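Equipment planning, shelf cell
October 2023

Picking up from the last entry, where I had the list but no prices. Most quotes are in now. Alport sent theirs as three separate documents with different validity periods, so I have copied the figures here before I lose track of which one counts.

Scope for this round is grippers, fingers, table surface, shelf fixtures and cabling. Arms are out of scope. We keep the ones we have until April at least, and anything bought now has to bolt to the existing flange.

Grippers

Two candidates. The Turunen unit has the longer stroke and a flat, narrow finger. The Mesora unit is cheaper to run in fingertips but needs an adapter plate, and the plate adds length in the direction where we have the least room. I held a cardboard mockup of the plate under the flange and did not like how close it came to the shelf with the wrist tilted. A cardboard mockup proves very little, but I would want a loan unit before ordering.

Stroke matters more than force for us. Slim cans are easy for everything on the list. Standard cans are where the short-stroke options run out of margin, because the fingers have to open past the can without touching its neighbor. Cans placed close together on the board are the hard case and I am using that as the sizing case. If the customer spec later says fixed spacing, we overbought a little. Fine.

Force: all candidates can dent an empty can. I am asking for adjustable force in the quote and not paying extra for a force sensor in the finger. Motor current is good enough for what we do now.

Shelf fixtures

Current design is a light wood board on a black metal frame. It is cheap, it goes together with hand tools and it flexes a little if you lean on it. The posts stand higher than the board at the ends, so an approach from the side has to clear them. That costs us reach and cycle time on the end positions. Options:

a) Keep the frame, shorten the posts. No purchase, an afternoon with a saw, and the frame is no longer the same as the other ones.
b) Order new frames from Ernolwood with posts flush to the board. Quote is 585 for the set, delivery not included.
c) Leave it alone and teach around it.

I lean to (b). The argument for (c) is that a real shelf has posts too, and I have no good answer to that.

Current layout for reference, five cans on the board and three:

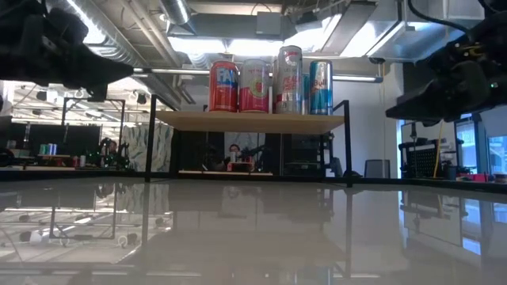
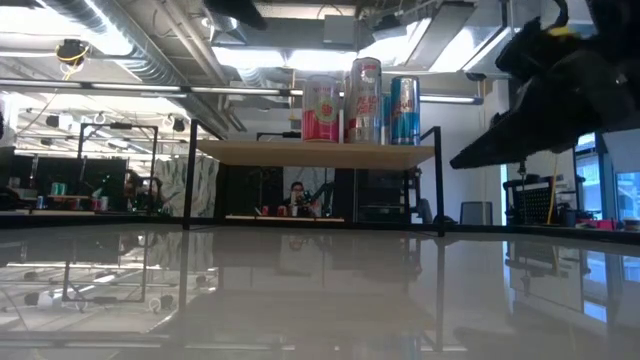
Table surface

The glossy top has to go or be covered. Ceiling lights and window light both come back off it, and any depth estimate near the table plane is noisy as a result. Matte vinyl film is the cheap fix. A matte laminate top is the proper one. Film first, on one table, and compare before spending on the rest. Make sure the film is rated for cleaning with alcohol. The last sample we had went cloudy at the first wipe.

Window light is a separate problem. Blinds belong to the building budget and I have put in the request, but the plan should not depend on it. If the blinds do not come, a side screen on the window side of the table would do most of the job. I have put it in as a reserve item with no price.

Cabling

Overhead cable runs stay. I want longer slack loops at the gripper end, proper strain relief, and one spare cable per gripper on the shelf. The connector is the part that fails, and a crimped replacement has never lasted as long as a factory one. Lead time on factory cables is 14 working days, longer than any other consumable, so the spares go in the first order no matter which gripper wins.

Consumables

Fingertip pads: buy by the sheet and cut our own. The precut ones cost far too much for what they are. Cans: buy locally, mixed sizes and colors, and write down the can diameters when they come in. Printing on the cans changes without notice and we want to know when it did. Full cans and empty cans need separate bins. I have mixed them up myself.

Budget lines as they stand

Grippers and fingers: not closed, waiting on the loan unit
Shelf frames, Ernolwood: 585
Film and table top trial: 1000
Cables, strain relief, spares: 1000
Side screen: reserve
Pads, cans, bins: from the running consumables account

The two 1000 lines are ceilings, and the real spend should come in under. Please do not treat the difference as available. I would like to carry it into the gripper line, where one extra set of fingers will use up nearly all of it.

Alport have offered a service contract with the grippers. Skipping it in year one. What they cover is mostly what the warranty covers, and the items we break (tips, cables, the odd bent finger) are excluded on page two. Worth looking at again once the warranty has run out.

Open items

- Ask Turunen for a drawing with the finger fully open. The datasheet only shows it closed.
- Ask Mesora whether the adapter plate comes in a thinner version, and whether the loan unit ships with it.
- Get the Ernolwood quote reissued with delivery on it.
- Check bolt pattern on the flange against both drawings. Measure it, do not trust the old sheet - the hole depth on that one is wrong.
- Order the film sample.
- Decide on post height before the frames are ordered. If anyone has a strong opinion on (c), write it under this entry.

Cable order can go out now, it does not wait on anything above.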